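Looking after the hand-held grippers: my project report
Orest Kuzmenko
13/09/2025

When I picked this project I figured I'd be writing code all summer. Instead I spent most of August with a screwdriver, a lint roller and a spreadsheet, and I had a great time! My job was to take over the pair of hand-held grippers we call Henus (left and right, same name for both, which got confusing fast) and write down how to set them up and keep them running, so the next student doesn't have to ask Leif Eskildsen everything. Leif is my supervisor and he has been very patient.

What was wrong at the start

The old notes were a single page and half of it was about a cable we don't use anymore. The left gripper had a finger that closed a bit late, and the tracking on the right one kept dropping out. People would do a whole morning of demonstrations and then find gaps in the log. The worst morning I have on record had 12 dropouts.

Fingers and pads

I started with the left one. You slide the pad off its finger, wipe the inner face, look at the mesh for shiny spots, and slide it back on. Sounds easy, but I put the first one back crooked and didn't notice until the two sides met at an angle (Leif noticed right away). Now I close the gripper on a strip of paper and tug. If the strip pulls out on one side only, the pad is crooked and it comes off again.

The late finger was a loose screw in the linkage. I tightened it, ran 300 open and close cycles by hand while listening to the radio, and checked it again. It had moved a tiny bit, so I added a drop of threadlocker and did another 300. My thumb was not happy. After that it stayed put.

Markers and cable

The tracking problem took me way longer. I blamed the software for 4 days, rewrote part of the log reader (I kept that part, it's nicer now) and got nowhere. Then I tried gently rocking the marker cube on the right gripper and felt it wiggle. The mount underneath had worked loose, so every quick turn of the wrist threw the pose off. I cleaned the seat, put the cube back on and redid the calibration from scratch.

For the check afterward you need two grippers and some elbow room. Hold one still, bring the other out in front of it at arm's length and turn it slowly so both cameras get a good look.
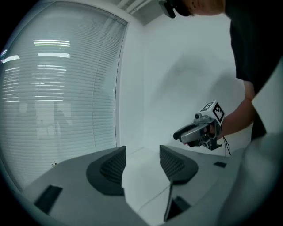

I do this with the blinds closed, and I'd keep it that way. With sun coming in, my numbers jumped around from one run to the next and I couldn't compare anything. Let the cable hang free too. I had mine taped along the handle for a while and it tugged every time I turned my wrist.

The routine I ended up with has 6 steps and fits on a card: wipe the pads, paper strip, linkage screw, cube wiggle, cable, slow turn. It takes me one cup of coffee.

Still to do

I never got to the spare pads, and the left handle creaks when you squeeze it hard. I opened it up once, found nothing, and closed it again. Leif thinks it's the trigger spring, so that's first on the list for next term.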